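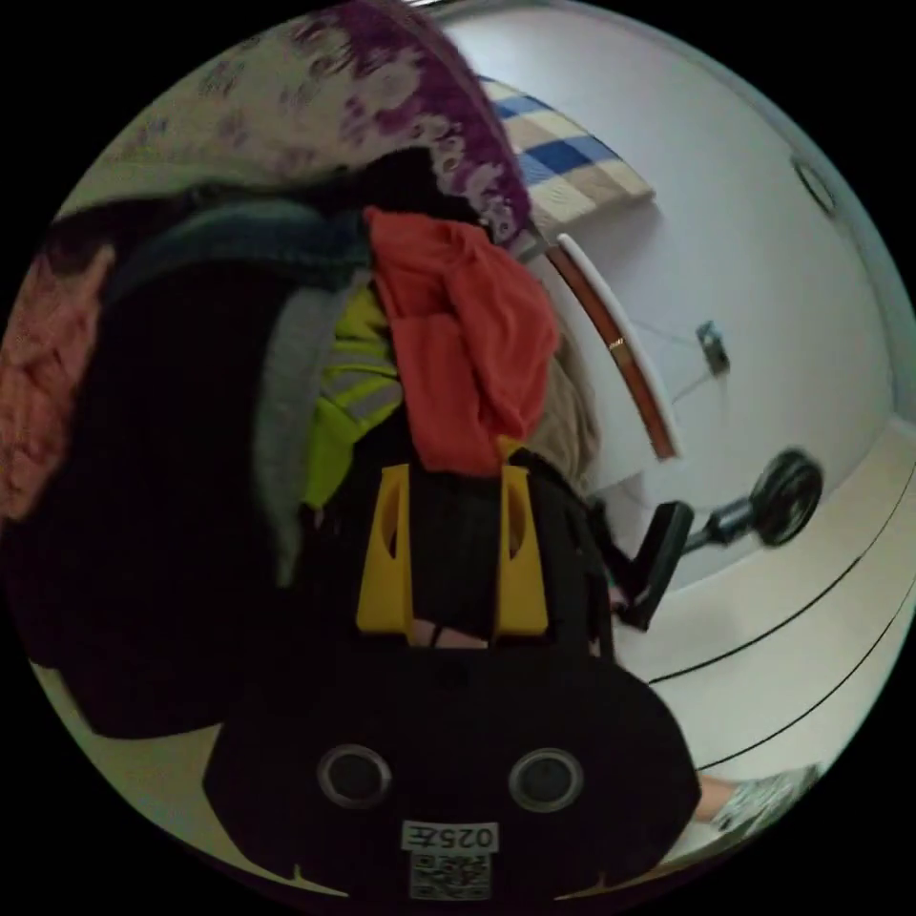 December 2021

I gave up buying clothes for the year and I have almost made it to the end. The rule was simple. Socks and underwear were allowed, everything else had to come out of what I already owned or get mended.

I broke it 2 times. The first was a raincoat from Carnadico after my old one split down the back on the walk to the station. The second was a pair of black work pants, and I have no excuse for those. They were on sale.

Last December I added up my bank statements and found 30 separate orders for clothing in one year. Some of them I couldn't match to anything in the closet. That bothered me more than the money did.

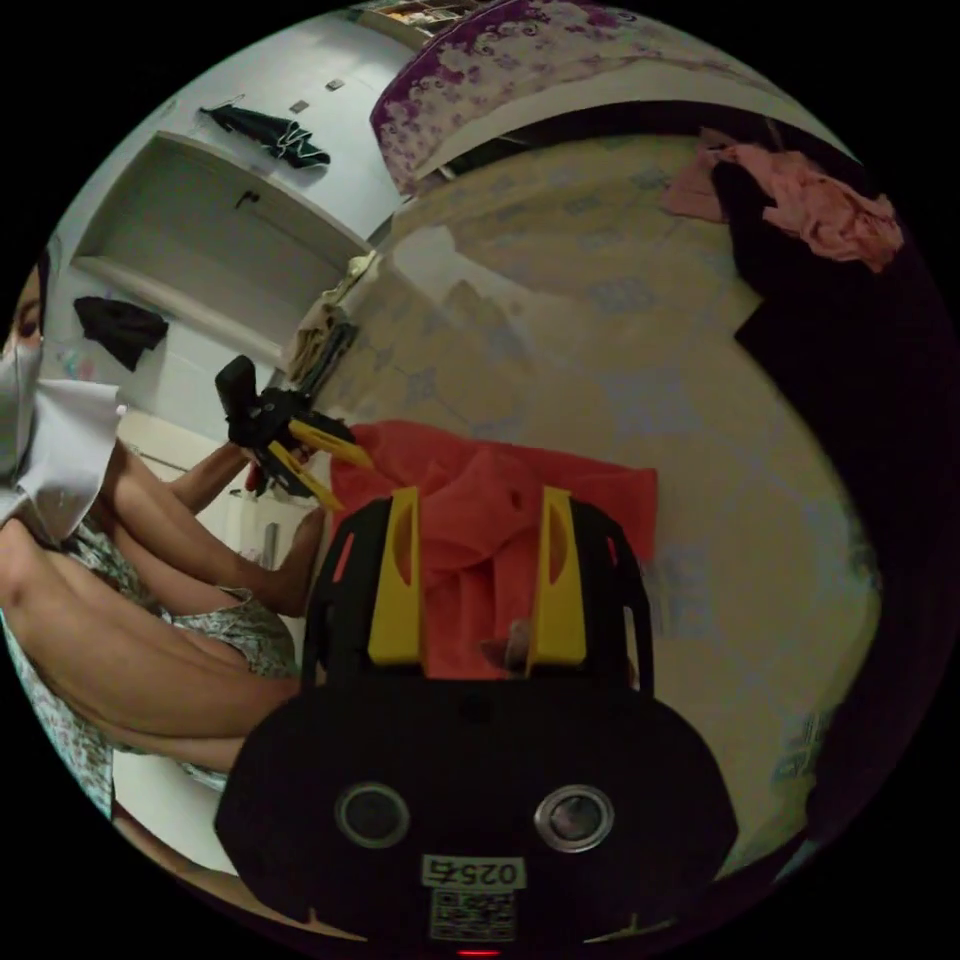 Mending took longer to get used to. I can sew on a button and do a plain hem, but knees and elbows were new to me. I bought a box of thread from Pomex and ruined one sweater learning to darn. The gray cardigan has held up fine with a patch on each sleeve. For zippers I go to the repair counter in Bistlow, where they keep odd sizes in a drawer and will usually do it while you wait.

I spent $175 in all, counting the raincoat, the pants and the repairs. I haven't decided about next year. I need winter boots, and the soles on mine have been glued twice already. I'll probably get the boots in January and start the count again after that.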